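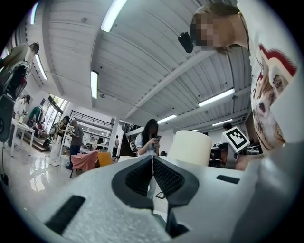 De: Oksana Hutsuliak
Para: lista de vecinos de Villa
Asunto: Re: Re: El compost, otra vez

Kibet, gracias por el resumen. Contesto entre líneas a lo que me toca, que me temo que es casi todo.

El abril de 2023, Kibet Rotich escribió:
> Hola a todos. La compostera grande huele desde la semana pasada y los
> del bloque 6 ya se han quejado por escrito. Alguien echa cáscaras de
> naranja por kilos. Propongo cerrarla hasta julio y que Muñoz nos pase
> presupuesto para una nueva, con tapa de verdad. Según él serían
> 1.026 euros, portes aparte.

Lo de las naranjas soy yo, en parte. Hice mermelada. Quien recibió un tarro en Navidad y lo encontró excelente puede ahora repartirse la culpa conmigo.

Respecto al olor: huele porque lleva un mes sin material seco. El saco de hojas que había junto a la valla desapareció, y sospecho que acabó en el contenedor del ayuntamiento durante la jornada de limpieza, donde seguro que quedó muy limpio. Una compostera con solo restos de cocina es un cubo de basura con pretensiones. Hacen falta hojas, cartón sin tinta, paja, lo que sea, y remover hasta el fondo. Acariciar la capa de arriba con la horca no cuenta.

> También habría que decidir si seguimos comprando el acelerador.

Yo voto que no. Llevamos 5 botes de Revis y lo único que se ha acelerado es el gasto. Una palada de compost maduro hace lo mismo y la tenemos en el cajón del fondo.

En cuanto al presupuesto de Muñoz, le tengo aprecio, pero por ese dinero quiero que la tapa me salude. En Skollotik venden palés usados y con 30 euros y una tarde se arma otro cajón. Yo pongo las bisagras. No pongo la espalda, que ya la puse el año pasado.

Lo que sí apoyo es pedir perdón al bloque 6. Puedo subir yo, con mermelada.

Un saludo,
Oksana

P. D.: Quien tenga la horca buena, la del mango verde, que la devuelva. No preguntaré nada.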